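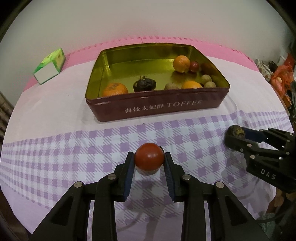
Budget for next year: more handheld grippers or put the money toward an arm?

Forum > Small Shops and Labs > Buying and Budgeting

hertta_m
Posted 9:12 am

I have to turn in an equipment plan by the end of June and I'd like some outside opinions before I do.

We are a small group doing mixed produce handling. The customer is a packing house, Ó Gríofa, that makes up gift boxes and small retail packs, so the items going into one container are all different sizes and skins. Right now we collect picking data by hand with a pair of handheld grippers. One person, both hands, small table, items in and out of a tin. Mandarins, cherry tomatoes, water chestnuts, that sort of thing. We have no arm of our own. When we want to test a policy we book time on one at another site.

The plan has room for one larger purchase or several small ones. The options I've written down:

Option A: three more pairs of handheld grippers, plus storage and spare finger pads, and keep booking arm time.
Option B: one arm from Covel with a matching gripper, keep the single pair we have.
Option C: lease an arm through Linetti for part of the year, buy one more pair.

My manager leans B because an arm looks like equipment and a box of grippers looks like supplies. I lean A. Tell me what I'm missing.

Hertta Mäkelä

brendan_h
Posted 9:40 am

C, without much doubt. You don't know your cycle time requirement yet, or at least you didn't give one. Buying an arm before you have that number is how people end up with the wrong reach or the wrong payload and a machine under a sheet. Lease it, find out what you need, then buy.

Also check what Covel includes. The last quote I had from them had the arm and controller on the first page, and the stand, the cables, the safety scanner and the install visit on the second. The second page wasn't small.

dymphna.r
Posted 10:05 am

I'd argue for A, but with fewer pairs. How many people do you have who can sit down and collect? We bought extra pairs two years ago and the limit was people the whole time. The extra units sat on a shelf getting out of date on firmware.

What does one session look like for you, start to finish?

hertta_m
Posted 10:31 am

Two people trained, a third who could be. A session is setup, calibration check, then picking until the person's wrists get tired. Last month we logged 19 hours of usable recordings, and we could have logged more if the one pair weren't also being used to try out new pads.

Our items are the slow part. A mandarin is easy. A water chestnut is squat and hard, and it sits low on the cloth, so you have to come in at the right angle with the tips nearly touching the table.
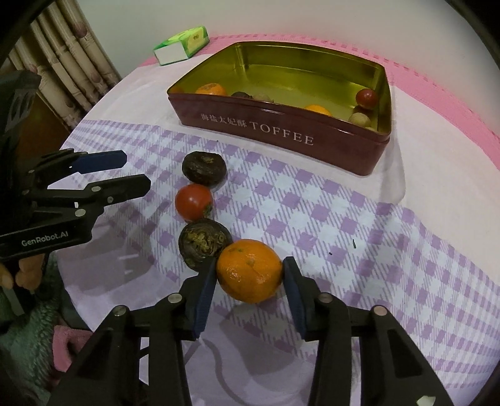 The tomatoes are the other problem. Too much squeeze and you mark the skin, and then that tomato is out for the rest of the session because it no longer looks like a tomato Ó Gríofa would pack. So produce is a real line in the budget too. It's small per week, but it never stops, and I forgot it completely in last year's plan. It ended up under office supplies.

brendan_h
Posted 10:44 am

Use plastic fruit for half of it.

dymphna.r
Posted 10:52 am

Please don't use plastic fruit for half of it. We did that. The plastic ones weigh nothing, the surface is different, and everything reflects light the same way. We threw out most of those recordings.

brendan_h
Posted 11:03 am

Depends what you use them for. For training a new operator they're fine. I wouldn't have someone learn grip pressure on real tomatoes at real tomato prices. I agree I wouldn't put it in the dataset.

philomena_b
Posted 11:20 am

I do purchasing for a group about the same kind of size, so this is from that side and I won't comment on the fruit.

On the point about an arm looking like equipment. Find out where your organization draws the line between capital and expense. Ours draws it per item, and a pair of handhelds comes in under it. That means three pairs hit one year's expense budget all at once, while an arm is spread over its life. On paper the arm can look cheaper in year one even when the total is far higher. Your manager may be seeing that version.

Ask whether the pairs can be bought as a set, on one quote, with the charging dock and the cases listed as part of the same system. Sometimes that makes it capital. Sometimes finance says no. It takes one email to find out.

Second thing, lead times. Get them in writing. I waited 17 weeks on a gripper order that was listed as in stock.

hertta_m
Posted 11:38 am

Who was the 17 weeks from, if you can say?

philomena_b
Posted 11:41 am

Sodora. To be fair to them, the reseller part was quick and it was held up further back. But I had no delivery date on the purchase order, so I had nothing to point to. Put the date on the order.

aisling_hennessy
Posted 1:15 pm

(Brendan is my brother, so take the disagreement as you like.)

I think leasing is the worst of the three here. Linetti's minimum term was longer than we wanted, they charge for transport both ways, and you pay for your own install. By the time we had the cell running well, we were a good part of the way through the lease. If Hertta can already book arm time somewhere, she already has the thing a lease gives you, and she only pays for the days she uses.

What does the booked time cost, and do you get turned away?

hertta_m
Posted 1:29 pm

$400 a day, with a technician there in the morning. We've been turned away once. We usually go with a list of things to test and get through most of it.

aisling_hennessy
Posted 1:34 pm

Then do the arithmetic with that. Take the full Covel quote, both pages, and divide by $400. If you get more days than you would realistically book in the next couple of years, the arm isn't paying for itself on testing alone. It would need to be doing something else on the other days.

brendan_h
Posted 1:50 pm

That leaves out what you learn by having one in the room. When we had to travel to test, we tested the things we were already fairly sure about. With an arm on site people try things at four in the afternoon. You can't put that on a spreadsheet, but it's worth money.

It also leaves out the travel. Two people for a day, plus driving. Count that.

aisling_hennessy
Posted 1:58 pm

Sure, count it. I still don't think it gets you to the price of an arm.

dymphna.r
Posted 2:20 pm

Back to the handhelds, because I think Hertta is going to end up there. Things we failed to budget for:

Finger pads. They wear at the tips first. If you pick small hard things off a cloth they wear faster. Buy them with the first order, from the same batch if you can, because a slightly different pad changes how it grips and you will see it in the data.

Storage. Two cameras running for hours fills disks. Then someone wants it backed up.

Review time. Somebody has to look at recordings and throw out the bad ones. For us that was close to an hour of review for each hour recorded until we wrote a script for the obvious failures.

Table setups. If you collect on one table with one cloth and one tin, you get a policy that likes that table, that cloth and that tin. Budget for different containers and surfaces. It's cheap, secondhand is fine, but it needs somewhere to be stored.

A spare unit. A single one, so that when a joint gets loose you don't lose the pair.

hertta_m
Posted 2:47 pm

The spare single is a good point and I didn't have it. At the moment if one side goes down we stop, since nearly everything we do is two-handed.

On surfaces, we rotate cloths and containers already, though not as often as we should. A shiny metal tin was my choice on purpose. The inside throws reflections of the fruit and I wanted that in the data, because some of the gift packaging is like that. I'd rather find out about it now.

Review time I had at half of what you say. I'll change it.

philomena_b
Posted 3:05 pm

If you put review time in, put it in as hours with a name next to it. If it's a line that says "staff effort" it's the first thing that gets cut.

brendan_h
Posted 3:22 pm

Fine, I'll move a little. If the booked arm stays available, A with a smaller number of pairs is reasonable. But get something in writing from the host site for next year. If they stop lending it out you have a shelf full of recordings and nothing to run them on, and then you're buying an arm in a hurry at whatever price Covel feels like.

I'd still ask Linetti for a quote. It costs nothing and it gives you a number to put in the plan as the fallback.

hertta_m
Posted 4:36 pm

Thanks, all. What I have in the draft now:

Two more pairs plus one spare single, down from three pairs.
Pads for the year, ordered together with the grippers.
Storage, with backup as its own line.
Produce, monthly, under project materials this time.
Containers and cloths, small amount.
Review hours with names.
Arm days at $400 each, plus travel, with a letter from the host site attached if they'll sign one.
Linetti lease quote as fallback.
Covel quote, both pages, in the appendix so my manager can see it was considered.

I've emailed finance about buying the pairs as a set. I asked Sodora for a quote with a delivery date on it, and they replied asking what date I wanted, so I'm not sure yet what that is worth.

philomena_b
Posted 4:49 pm

Tell them a date earlier than the one you need. And ask if they'll ship in parts. You can start with one pair while the rest is coming.

dymphna.r
Posted 5:10 pm

If they do ship in parts, make sure the pads come in the first box.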